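Visit report: Brollholm teleoperation rooms, Hokcombe
Monday, May 29, 2023

Dilruba Kanagaratnam and I spent the day at Brollholm's site in Hokcombe to see how they record two-arm demonstrations. Our host was Inês Mota, who runs data collection. The site is a converted apartment floor. The walls and parquet were kept on purpose, as the customers want data from rooms that look lived in.

Control is by direct mapping. The operator wears a headset and a pair of gloves, and the arms follow the wrists while the fingers follow the fingers. There is no force feedback in the current version. Operators judge contact by watching the fingertips in the head view, and Mota regards this as the main limit of the setup. New operators close the hands too hard for the first few days.

The morning task was moving furniture with a partner. The robot takes one end of a table and a person takes the other. For a flat top the hands go palm under the edge, with one long finger laid over the upper surface on each side. Operators are told to set both hands before any lifting starts, and to keep them evenly spaced from the middle of the board. 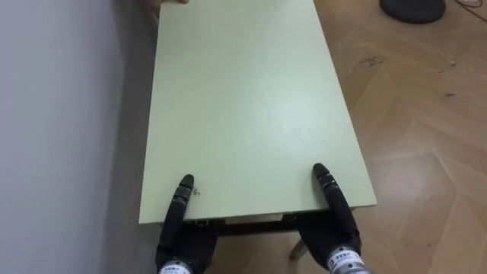
The person at the far end follows rules too. They may steady the load but may not steer it, or the recording teaches the robot to wait to be led. Rezaul Liyanage, who took that role for part of the morning, said this is harder to keep to than it sounds. Episodes that break the rule are marked and kept in a separate set.

The furniture set stood at 544 accepted episodes on the day of our visit. Median length is 53 seconds. Each episode is checked by 2 reviewers, and a disagreement sends it to Mota.

We asked about delay between glove and hand. They log it for every episode but would not share the numbers — a fair position, given that the Saha gloves are due for replacement in October. Dilruba has asked for a sample log under the existing agreement.

Open points for our side: glove sizing, storage format, and whether the Kivcombe room is wide enough for the same task.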